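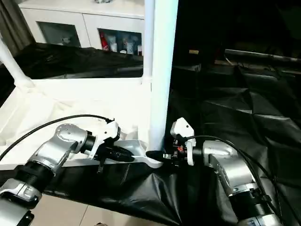
GRURNDALE, June – The spare parts shelf at the Ornton lending room has been sorted, and the plastic kit furniture can be borrowed again. Members who had their names down for a piece will get a message this month with a pickup time.

Most of what we lend in this line is white tubes and molded frames that push together without tools. It is light, it wipes clean, and it fits in the back of a small car. The trouble is that parts from different kits look alike once they are out of their bags. Several kits came back last season with a tube too many or a tube too short, and two came back with no instructions at all.

We now keep each kit in its own bag with a parts list tied to the handle. Please check the list before you leave and again before you bring the kit back. If something is missing, write it on the list. There is no charge for a lost tube as long as we know about it.

The parts table has a dark cover on it these days. White pieces show up well against it and they don't slide as much as they did on the bare top. Leave the cover on when you are done – it can be wrinkled, that does no harm, but shake it out over the bin first and feel in the folds for small parts.

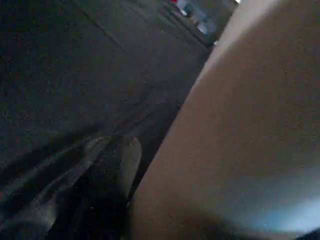

Photo: Ornton Newsletter

A few notes on putting a kit together, mainly for new borrowers.

Lay everything out first. Tubes with a wider, open end take the plain end of the next tube. Push straight in and turn slightly until it stops. If it won't go, look inside the socket for grit or an old scrap of tape. Please don't use a mallet. We lost a good frame that way.

Long tubes are easier to handle if both ends are held while the joint goes in. With one end loose, the weight pulls the joint crooked and you end up doing it over.

Blue tape on a tube is our mark and should stay where it is. If it peels, there is a roll in the drawer under the window.

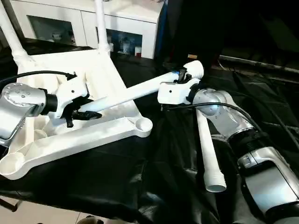 White tubes and a molded frame on the black cloth.

The loan period is 12 days, and kits can be renewed once if no one is waiting. A member may have 6 separate items out at a time, with a kit counting as one.

We are still short of end caps and would be glad of any you have at home, in white or gray. The Bozsik size fits nearly everything we own. The older Tresura caps are a little narrow, but we will take those too. Leave them in the tray by the door.

The room opens at 10 in the morning and closes at 4. Large returns should come in before 3 so there is time to go through the bag with you.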